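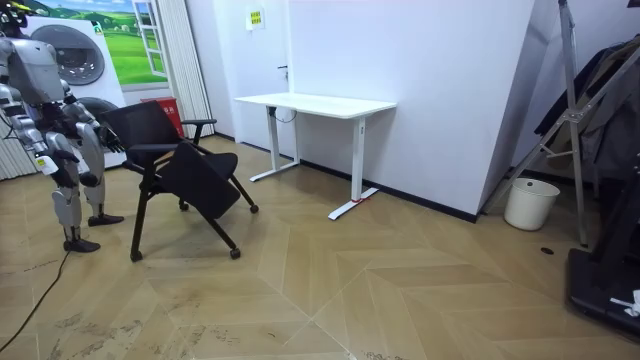
A humanoid robot with one hand on the backrest of an office chair.

Print this page | E-mail this page

Skultero to move term deposit customers to opt-in renewal

Mon 8 June

Skultero will stop rolling maturing term deposits into new fixed terms by default. From the first business day of November, any term deposit that reaches maturity without an instruction from the customer will be paid into a linked at-call savings account in the same name, where it will earn the published at-call rate from the day of transfer.

The change applies to all personal and small business term deposits held with Skultero, including those opened through the Ojo app and those opened under the former Triline name. It does not apply to deposits held as security for a loan or bank guarantee, which will continue to renew under the terms of the security agreement.

Under current terms, a deposit with no maturity instruction is renewed for the same length of time at the standard rate on the day. The standard rate may be lower than the rate offered to new deposits. Customers who miss the grace period and want their money back must give notice and may have their interest reduced.

A review of maturities by Skultero's deposits team found 2,391 accounts that had renewed at least twice in a row with no recorded contact from the customer. Each of those customers will receive a letter setting out the present rate on the deposit, the date it matures and the options available. Customers in this group may leave their current term early, once, without notice and without an interest adjustment, at any time up to the end of November.

How maturity will work

Skultero will send a first maturity notice before the term ends and a second notice on the maturity date. Both notices will show the rate earned over the term, the interest payable in dollars, the rates on offer for each new term and the current at-call rate. Rates will be shown per annum. Where interest is paid other than at maturity, the payment frequency will be printed beside the rate.

Customers can give an instruction by app, by telephone, in a branch or by returning the form enclosed with the first notice. An instruction can be changed at any time before the close of business on the maturity date.

The grace period will be lengthened to 14 calendar days. During that time a customer who has chosen to renew can cancel the new term, change its length or withdraw part of the balance. Interest on any amount withdrawn in the grace period will be paid at the at-call rate for the days held.

Customers who prefer automatic renewal can still have it. They will be asked to select it for each deposit, and the selection will lapse after 2 consecutive terms unless it is confirmed again. Selections made on older application forms will not be carried over.

Linked accounts

An at-call account will be opened, free of monthly fees, for any customer who does not already have one in the same name. No card will be issued unless requested. Joint deposits will be paid to a joint at-call account with the same signing authority as the deposit. Deposits held in trust will be paid to an account in the name of the trustee, and trustees should check that the authority on file is current.

The minimum balance needed to open a new term deposit will be $600. Existing deposits below that amount may run to maturity and may be renewed on request. Partial withdrawals at maturity will be allowed even where the remaining balance falls under the minimum.

Rates and statements

Skultero will publish one rate table for all term deposits. The separate table for renewing customers will be withdrawn, and new and renewing deposits of the same size and term will receive the same rate. Bonus rates offered through brokers will be listed in the same table with a note naming the channel.

The rate applied to a renewal will be the rate published on the maturity date. If the published rate rises during the grace period, the customer may ask for the higher rate and the term will be restarted from the day of the request.

Annual interest statements will list at-call and fixed-term interest on separate lines. Customers who have not supplied their tax details should do so before the first transfer to avoid tax being withheld from interest.

Systems work

Deposit records are being moved from the Triline ledger to the Dromosside platform, which already carries Skultero's at-call accounts. Account numbers will not change. Ojo app users will see maturity options under the Savings tab once the work is finished. The app will be unavailable for short periods overnight during the changeover, and notice of each outage will be posted on the login screen.

Updated terms and conditions will be mailed or e-mailed to all term deposit customers, according to their stated preference, ahead of the change. Paper copies can be collected from any branch. Customers do not need to take any action before they receive their notice.

Comments

Does this cover deposits that mature in October? Mine is up on the 28th and I have already had one notice with the old wording on it.
posted by termwatcher

Same rate for old and new customers should have happened years ago. I moved my money out last winter over exactly this, and I'd want to see the at-call rate before I moved it back.
posted by J.

We have a trust deposit and the branch wanted the whole deed again just to change the mailing address. Start early if you're a trustee.
posted by paddock_lane

Please keep the paper form. My mother doesn't have the app and isn't going to get it.
posted by Kel

Contact media office | Copyright Skultero. All rights reserved. | Back to top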